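Filed under: Home & Workshop > Finishes and Care

Oiling a pale tabletop without turning it orange

I put this off for years because every oiled table I'd ever seen had gone the colour of weak tea, and I loved mine exactly as it was. Then I had a go one wet February, and it's now my favourite job in the house! You need a free afternoon, some patience and a lot of old cotton T-shirts.

This is for bare or previously oiled wood only. If water beads up on a shiny skin, you've got varnish, and that's a different job altogether.

1. Clean it properly

Wipe the top down with warm water and a tiny squirt of washing-up liquid, then again with plain water. Leave it overnight. Don't be tempted by the hairdryer (I was, and I got a lovely raised patch for my trouble).

2. Sand with the grain

Start with 60 grit only if you have deep scratches or cup rings, and go gently. Otherwise begin at 120 and finish at 180. Long, light strokes, all the way from one end to the other. Take extra care at curved corners, where it's very easy to lean too hard and end up with a flat spot.

Vacuum, then wipe with a barely damp cloth. Get your head down low and look across the top towards a plain wall. Any difference in tone from back to front is much easier to spot this way, and now's the time to go back over it. 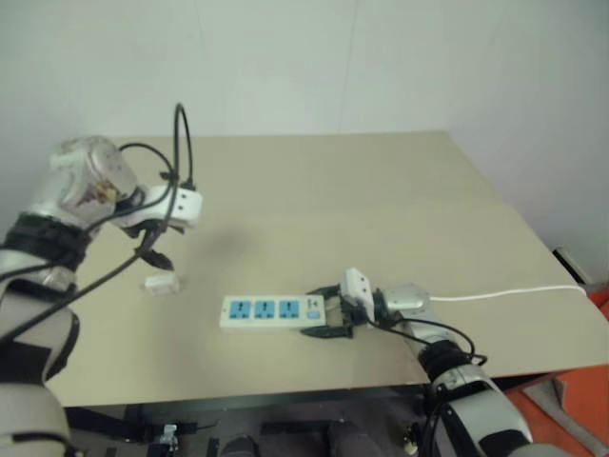 3. Mix in the white

Use a hardwax oil with a little white pigment in it. The white cancels out the yellow, and that's the whole trick! Stir for a good two minutes, right down to the bottom of the tin, and stir again every time you top up your cloth.

4. Put on far less than you think

A dessertspoonful goes a surprisingly long way. Rub it in, wait ten minutes, then buff off everything that will come off. Britta Lenz, who taught the evening class I took in Lirncombe, used to make us buff until our arms ached and then hand us a clean cloth. She was right, too.

5. Wait, then do it again

Give it 40 hours before the second coat, even if it feels dry sooner. Keep hot mugs off for a fortnight after that.

Lay used cloths out flat outdoors to dry, or soak them in water. Oily rags left in a heap can catch fire by themselves, so please don't skip this bit.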